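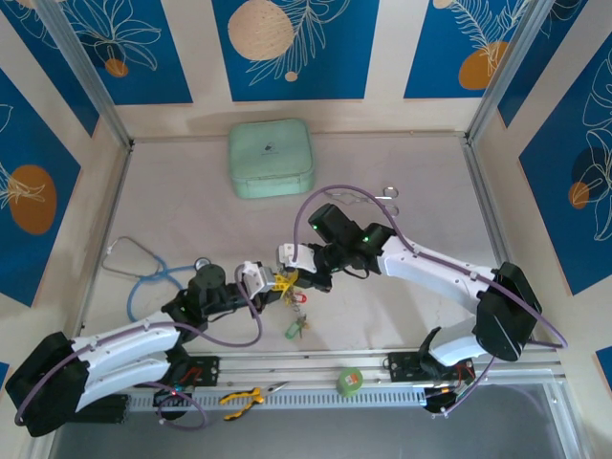

The arms at Trostley, two months in

I run the returns bench at Trostley, where all the odds and ends come back to be sorted, checked and put on the right shelf. It used to be me, Koen Michiels and a very long table. Since February we've had two robot arms learning the job alongside us, and people keep asking what that's like, so I've put up a page!

The arms are white and black and share one rail, with purple cables looping off them (I've grown rather fond of the purple). A typical table for them is a right old mix – scissors, a stethoscope, keys on a red tag, pliers, a roll of green tape. Passing small plastic bits between the two grippers is the part I like watching most.

What's changed for us? Less bending, for a start. Koen does far more of the checking now and I spend my mornings deciding what goes out on the table, which I never thought of as a skill until Sabina Zelenák asked me to write it down for the Trnka site. We had a proper grumble about hours at first (I did most of it) and the rota got redone – still not perfect on Fridays. My wrists are happier, though I do miss the chat across the bench.

More pictures when we've moved to the bigger room. If you work at Pletis and want to come and have a look, ask Koen, he keeps the visitor list.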